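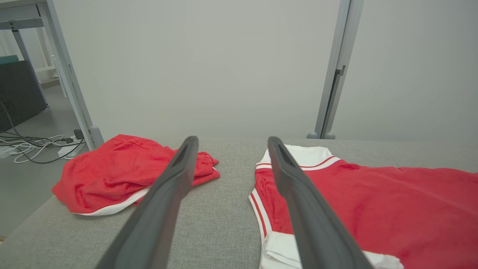

Maltlow Laundry Set

README, last updated Fri 26 March

Maltlow is a set of 1,218 short clips of clothes being sorted and folded on a fabric-covered table. Most clips show 2 garments. Sportswear makes up the largest group, followed by T-shirts and towels.

Contents

clips/ -- one folder per session, 10 clips in each full folder
labels.csv -- garment type, main color, trim color, starting state
splits/ -- train and test lists; the test list has 600 clips

Starting state is one of: flat, folded, crumpled. If a garment is partly flat and partly bunched, it is labeled crumpled.

Known issues

Red items with white trim are hard to tell apart. Shorts and jerseys get mixed up when only a waistband or collar shows -- use "unsure" in the type column for these. Sessions recorded before October have no trim color.

Corrections to labels.csv go in the Grirnine tracker.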